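Six weeks with a machine that listens to me sleep

By Carola Schwerdtfeger

Friday, March 17, 2023

My husband says I snore like somebody dragging a wardrobe across a stone floor. I've always said he exaggerates (he's also the man who claims he once caught a fish as long as our sofa), but last fall I started waking up with a headache and a mouth like a sandbox, and by lunchtime I could have put my head down on any flat surface and gone. I fell asleep in a dentist's waiting room. I fell asleep at my niece's flute recital, in the second row, and she saw.

So I went to my doctor, Ingeborg Ehlers, who has known me since I was pregnant with my eldest and doesn't waste words. She looked down my throat, put a tape measure around my neck – I had no idea necks came into it – and sent me home with a clip for my finger and a little tube to wear under my nose overnight.

Sleep apnea, if you haven't met it, means your airway keeps closing while you're asleep. You stop breathing, your brain panics and half wakes you up, you gasp, you drop off again, and in the morning you remember none of it. My results said this was happening to me 50 times an hour. I made Dr. Ehlers say it twice. Anything over 30 counts as severe, she told me, and then she asked whether I'd driven to the appointment. I had. We had a bit of a talk about that.

The treatment is a CPAP machine, a box by the bed that blows air down a hose into a mask and keeps everything propped open. I picked mine up in February from a sleep clinic in Grevside, where a technician called Timo Kröger laid out a row of masks on a towel and had me lie on a couch and try them one after another. There's the kind that covers your nose, the kind that covers nose and mouth, and the kind with two soft little pillows that sit right in your nostrils. I wanted the pillows, obviously, they're the smallest. But I breathe through my mouth, so I got the big one. I look like a fighter pilot in a flannel nightgown.

The first night was awful. I lasted until one in the morning, tore it off and threw it at the laundry chair. The second night I lasted a little longer. The trouble was breathing out, because you're pushing against the air coming in, and the minute I noticed it I couldn't stop noticing it. I rang Timo in a temper and he told me to wear it in front of the television for an hour every evening, doing nothing, just getting bored with it. I watched an entire series about Scottish lighthouses in that mask! And it worked, sort of. By the second week I was getting 4 hours a night, and then one morning I woke up and it was light outside and the thing was still on my face.

What I hadn't expected was the numbers. The machine keeps a record of every night – how long I wore it, how much air leaked, how many times I stopped breathing anyway – and the clinic can look it all up. My friend Ilse Teuber has had hers for years and hates that part. She says it's like having her mother back in the house. I rather like it. I'm down to 6 an hour now, and I report this at breakfast whether anyone's asked or not.

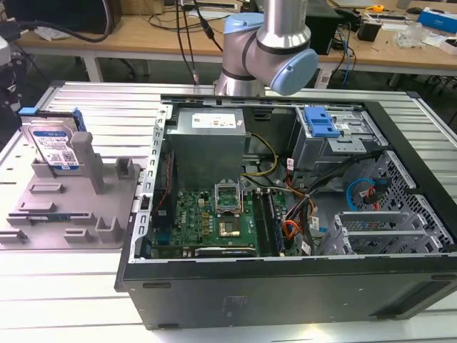
A computer tower with its case open, and a hard drive standing in a tray beside it.

It isn't all rosy. The mask leaves a red line over the bridge of my nose that stays until my second coffee. The hose gets tangled in the lamp. Everything has to be washed, the mask every morning and the hose once a week, and I've already forgotten more than once and been sorry. Distilled water is heavier to carry home than you'd think. And I've got a weekend away coming up with my old school friends, sharing a room with Ida Schmieder, who doesn't know about any of this yet.

But the headaches have gone. I read a whole chapter of my book in bed last night and could still tell you what was in it. My husband says the bedroom sounds like a distant beach these days, and he's stopped sleeping with a pillow over his ear.

I go back to Dr. Ehlers next month. She wants to measure my neck again, and I've been told I can drive there.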